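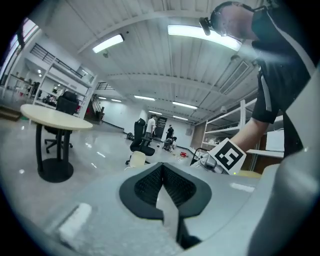

Hi all,

Catching up on the list after a long week, and I wanted to answer Noel before it scrolls away. Noel Dizon wrote:

> Has anybody furnished a big open room on the cheap lately? We're getting
> the ground floor at Lestwood in May and it's one large space, shiny
> floor, no walls to speak of. I have $400 left for small tables and
> was told round ones with a center post are best. True? Also how do you
> keep a place like that picked up when there's no corner to hide
> anything in?

Noel, yes on the round tables! We have them at Gremstead, the kind with a pale top on one black pedestal and a big flat round base, and I'd buy them again tomorrow. You can pull an office chair in from any side and there's no leg to bang your knee on. The base does stick out, so people kick it for the first week or so and then they learn. Ours came from Galang, secondhand, and I paid $100 apiece (there was one with a wobble and they knocked a bit off for it, ask them to tip each one over so you can check the bolts).

Get chairs on casters. I know some of you hate them, and on carpet I'd agree, but on a smooth floor you can clear half the room with your foot. The high mesh backs are nicer in summer. Do budget for soft wheels, the hard ones are loud and my Thursday group complained until I swapped them out. A set from Wandetti took me 30 minutes for the first chair and a lot less for the rest. 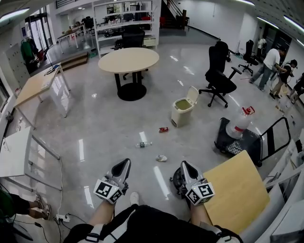 As for keeping it picked up, put the trash can out in the middle where people walk. I had ours against the wall for ages, very tidy, and cans and bottles piled up on every table. A pedal bin is good because it has a lid, but somebody will leave the lid up, so don't spend extra on a fancy one. On a light floor every crumpled napkin shows from the door anyway - that bugged me at first and now I kind of like it, you see what needs grabbing and you grab it.

Two more things. A folding flatbed cart is worth having if you use the big water jugs, they're miserable to carry. And get open shelves, tall ones, before you move in. We waited and lived out of boxes for 7 weeks.

Does anybody know if Galang still delivers out toward Lestwood? They used to, but I haven't asked since they moved the warehouse.

Talk soon,
Jo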